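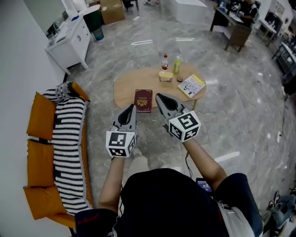
Trumer bus stops to lose paper timetables under tag plan

12 November 2019

Trumer Shire Council will strip the printed timetables from 300 bus stops and put up scannable tags in their place, after councillors backed the change on a narrow vote this week. Passengers will point a phone at the tag and be sent to Flerno, an app run by the contractor Zonis, to find out when the next bus is due.

The council says the switch will save money on printing and keep the times up to date. It has not said how much money. A request for the figure was met with a two-page fact sheet which used the word "seamless" four times and contained no dollar sign at all.

Cr Min-kyu Ahn, who moved the motion, said paper timetables were "out of date the minute the glue dries" and that most residents already carried a phone.

"People expect live information now. We'd be negligent if we kept paying someone to drive around with a ladder and a roll of posters," Cr Ahn said.

Whether they will get live information is another matter. Flerno's own terms describe its arrival times as "scheduled unless otherwise indicated", and during a trial on the 13 route in July nothing was ever otherwise indicated. Passengers who scanned the tag were shown the same timetable that had been on the pole, only smaller and with an ad for carpet cleaning above it.
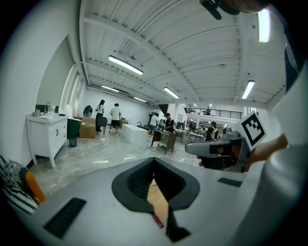 The trial report calls the result encouraging. It bases this on the number of scans, which went up in the second week, and doesn't say how many of those scans came from the same frustrated person having another go. No one was asked if they caught their bus.

Sang-wook Hong drove the 13 for 18 years before he retired, and now catches it to the shops at Kwak. He reckons the council has picked a fix for a complaint he never heard.

"They'd tell me the bus was late, or it was full, or the shelter leaked. I can't remember anyone having a go at me about the poster," Mr Hong said. "My sister hasn't got a mobile. What's she meant to scan it with, her glasses?"

The council's answer is a phone line, open on business hours. The last bus from Kwak leaves well after it closes. 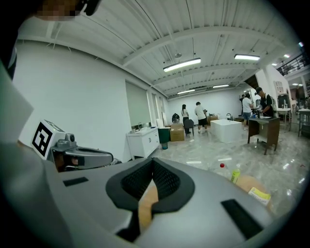 Zonis says the tags will be weatherproof and should last the life of the contract. It would not provide a sample, and its specification runs to a single paragraph on size and adhesive. The basic idea is sound enough. A black square pattern on a white background, like the marker on the cube in the photo, stands out well when it is clean and facing you. A bus pole on Trumer Road is a different proposition - it gets afternoon glare, road grime and every sticker the local bands can print, and the specification is silent on who will wipe the tags down or how often.

Council staff said cleaning would be "managed within existing arrangements". The shelter opposite the library has had the same cracked panel since before the last election.

Tags will go up first on the 13 and the Kwak loop, with paper timetables coming down the same day. A motion to leave both up for a year was lost.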